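Finding and Fixing Swapped Wrist Tracks Before You Replay on an Arm

If you record hand demonstrations and play them back on a two-armed robot, sooner or later you will meet the fault I want to talk about here. We met ours one afternoon in November, in the Plarklow workshop, when the left arm of our Kandau pair was moving along very nicely through a paper-sorting replay and then shot sideways toward its neighbor. It stopped short of a collision, with the joint limit alarm going and a good many sheets on the floor. The person at the bench was well out of reach, I'm glad to say, but it gave us all a fright, and it took me most of a week to find the cause. I hope this page saves you that week!

What happened, in short, is that the tracker mixed up the two wrists for a moment. Each wrist wears a band with square printed markers, and the software (we use Skeldale for tracking and Intarasuk for the replay) works out where each hand is from whichever markers it can see. With most tasks the hands stay politely apart and the markers stay in view. Paper is different. You lift a thick stack up on its end to read the top sheet, you slide another pile underneath, the wrists roll over, and a curled page can get between the camera and a marker.

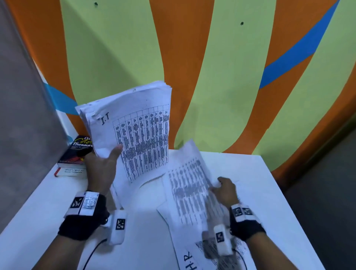
In our bad recording the left wrist lost its markers for a short stretch, and when Skeldale went looking for them again it picked up the right wrist and called it the left. A few frames later it corrected itself. On a plot that looks like one small spike, the sort of thing your eye slides right over. To a robot arm it is an order to be somewhere else immediately.

What you will need

The recording you suspect, with its video and its track file
Skeldale, or whatever tracker you use, with the marker list for each wrist
Intarasuk or another replay tool that lets you set a speed limit
An emergency stop you have tested today, within reach of the person running the replay

Step 1. Make the arms safe and leave them that way

Press the emergency stop, wait for the arms to settle, and switch off drive power before you reach in to pick anything up. I know how tempting it is to lean over and rescue a sheet of paper. Please don't. Then close the replay in Intarasuk completely. Ours was paused when the alarm tripped, and a paused replay will happily carry on from the bad frame when somebody clears the fault, which I learned by nearly doing it. None of the next few steps needs the arms at all, so you can do them at a desk with a cup of coffee.

Step 2. Find the jump

Open the track file and plot the speed of each wrist, in millimeters per second. Don't start with position. I spent two days staring at position plots and the swap was hiding in them the whole time, whereas in the speed plot it stood up like a flagpole. Our recordings run at 60 frames a second, and in ordinary sorting our hands hardly ever go past 800. The swap came out at over 3000. Write down the frame numbers at both ends of the spike. There should be two spikes close together, one going out and one coming back, and if you only find one then the swap was never corrected and everything after it is on the wrong wrist.

Step 3. Watch the video at those frames

Step through slowly with the marker overlay switched on. You are looking for the moment when one wrist's outline vanishes and then turns up on the other hand. Moments to be suspicious of are a stack being tilted up, a hand passing under a page, or both hands coming together on the same stack to straighten it. Fast sliding movements are worth a look too, as a blurred marker can be missed even when it's in plain view.

If the overlay stays on the correct hands all the way through, you have some other problem (a slipped band, most likely) and the rest of this page won't help you much.

Step 4. Check the marker lists

Every marker has its own number, and each number should belong to one wrist only. Read the numbers off the bands themselves, with the bands in your hand, and compare them with the list in the settings. I had checked ours against the printed label sheet, which was a mistake. A spare band had been made up months before with a number that was already in use on the other side, and the label sheet knew nothing about it. As long as both wrists were clearly seen, Skeldale sorted it out by guessing from the last known position. Once one side was hidden, it guessed wrong.

Take any duplicate out of use straight away and cut the marker through with scissors so that it can't creep back into the drawer.

Step 5. Record a short test with the same task

Put the bands back on, run the cables down the forearms with enough slack to let the wrists turn, and do the awkward part of the job on purpose. For us that means holding a thick stack with both hands, bending it, and shuffling the edges while the camera looks on. Keep it up for a minute or two and don't be too tidy. A careful, slow test will pass and tell you nothing.
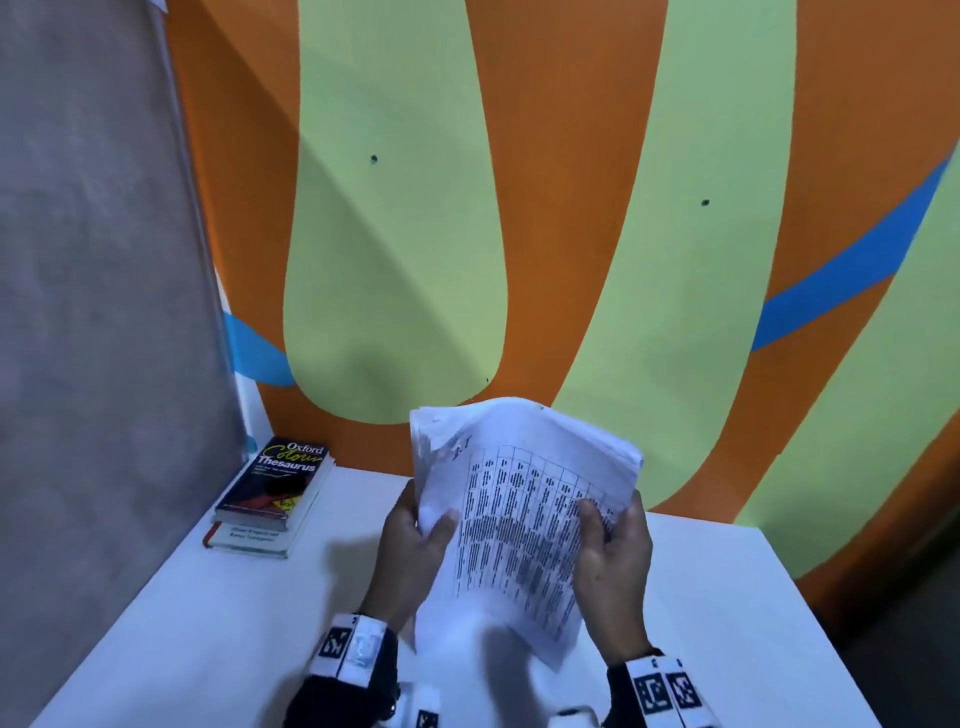
Step 6. Set a limit on the replay side

Even with clean markers I no longer trust a track file by itself. In Intarasuk we now have the speed limit at 500 for every first replay, with the action set to stop and hold. The other choice, clamp, just makes the arm travel to the wrong place more slowly.

Step 7. Replay with nothing on the table

Clear the table, keep everyone outside the marked area, and run the whole recording once at low speed with a hand on the stop. Then run it again with paper. If the arm hesitates at the frames you wrote down in Step 2, go back to Step 3 and look a little wider on both sides of the spike.

A note on old recordings

We went back through our earlier files with the same speed plot and found the fault in several that had already been used for training. We pulled the affected stretches and kept the remainder. Patching the gap with a smooth curve is possible, and Skeldale offers to do it for you, but for paper I'd leave that button alone. The hands are doing their most delicate work in exactly those frames, and a made-up path through them is a poor thing to teach an arm.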